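Nestorwood Home Forum > Kitchen > Dishes & Storage
Mismatched plates: standing up or in a bin?
Page 1 of 1

pinkrimmed
Posts: 76
OK, I need opinions from people who care about plates as much as I do. I've gone completely over to mismatched color. Every plate is a different one, and breakfast looks like a paint store and I love it! The trouble is putting them away. They used to be stacked in the cabinet, and whichever one I wanted was always at the bottom. So now I'm going back and forth between a plain white bin and a white dish rack with everything standing on edge. Which one do you use for everyday plates, and do you leave it out on the counter?

slotandshelf
Posts: 2000
Rack. Rack rack rack. I've had plates on edge for years and will never go back. You see the color, you grab the color. With matching white dishes it hardly matters, but if you've gone to the trouble of collecting all those shades, why hide them in a pile?

Measure your biggest plate first, though. My old Kamport rack had the slots too close together for anything with a thick wall, and I was forcing them in until I gave up and passed it along.

butterdish_lou
Posts: 76? I wish. I only ever read these threads, but I had to log in for this one. I'm a bin person and I'll defend it. You can pick up a bin. Mine goes from the shelf to the table to the porch and back with the whole lunch in it. Try doing that with a rack full of plates on edge, they clatter like crazy.

slotandshelf
A bin is just a stack with walls. You still have to dig.

butterdish_lou
Only if you fill it up! I keep mine to 4 things, tops. Plates for the people eating, and that's the bin. The rest stay in the Brinkmann hutch.

grayspeckle
I'm with the bin on this one, but for odd shapes. Round plates stand up fine. Anything rectangular or divided goes crooked in a rack and takes up three slots. Little oval dishes fall right through mine. So I'd want to know what pinkrimmed has besides round plates.

pinkrimmed
Good question! A pale mint-green speckled piece that goes everywhere with us, and a tiny black oval dish that I use for soy sauce or one single olive. Those two are the troublemakers.

oatsandoranges
Does anybody else put plates away by color? I started going light to dark, and my kids now do it without being asked. It only works if you can see them all at once, so put me down for the rack. Also the ones with drawings in the middle are too cute to lie face down under something else. Mine have ducks.

slotandshelf
See, ducks deserve to be seen.

grayspeckle
Ducks deserve to not get chipped. When one plate in my rack tips, the one beside it takes the hit. I line the bottom of my bin with a folded dish towel and I haven't had a chip since October.

oatsandoranges
The towel is smart, I'm stealing that for the silverware drawer. But mine don't tip, and I have 6 in there right now. Maybe your slots are too wide?

grayspeckle
Could be. It's an old Vidivance one and it was made for dinner plates, and I'm using it for the small ones. OK, that's partly my fault.

butterdish_lou
Pictures, please, pinkrimmed! You can't tell us about a paint store breakfast and then not show it.

pinkrimmed
Fair! Here's the longer version.

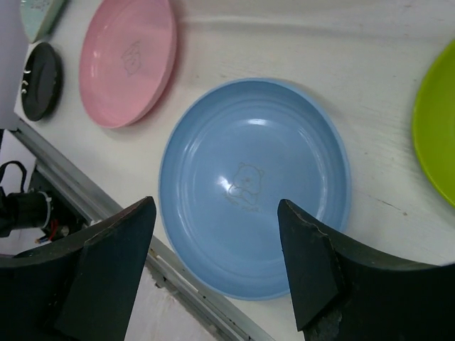
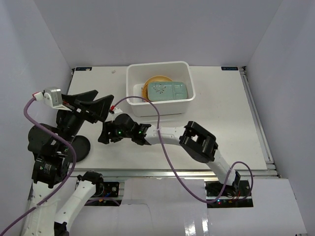
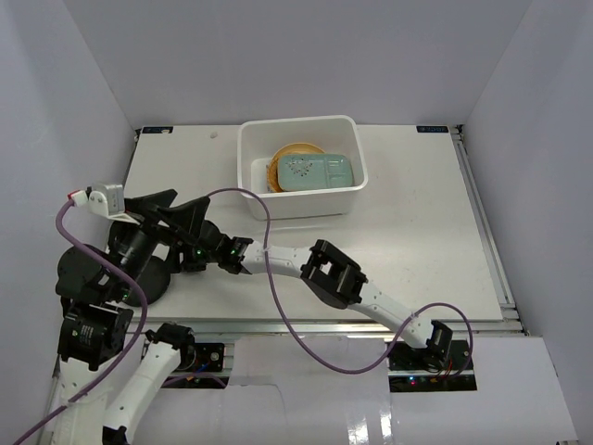
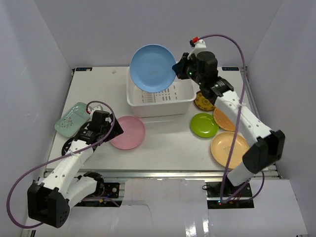
2 min read

The blue one with the little bear is my favorite, and it's the reason I started the whole collection. The bear is just a thin line drawing and I still smile at it every single morning. The pink one next to it has a small gray animal drawing too, so those two are a pair in my mind even though the colors fight a bit.

You'll see the bin in the second and third pictures, with the mint-green piece lying on top of a round one. I have to side with slotandshelf here: the round one is half hidden, and it's a lovely golden color that I'd like to see more of. For the mint-green piece by itself, the bin is perfect.

The last picture is the one that sold me. Blue going into the rack, and the lime, peach, mustard and pink ones out on the table around it. The mustard has a brown patterned rim, and I keep wanting to put it next to the tan woven-textured one — they look so good together! I'm thinking blue at one end, then lime, and the warm colors all in a row after that.

So my plan is the rack for the round plates and the bin for everything else.

slotandshelf
That lime green! Put it where the sun hits.

butterdish_lou
A split decision, I'll take it. Still think you'll want the bin the first time you eat outside.

oatsandoranges
Please put the bear on the end facing out. And where does the black oval dish go?

pinkrimmed
Bin for now. I put it in on Thursday and I've already had to go digging for it.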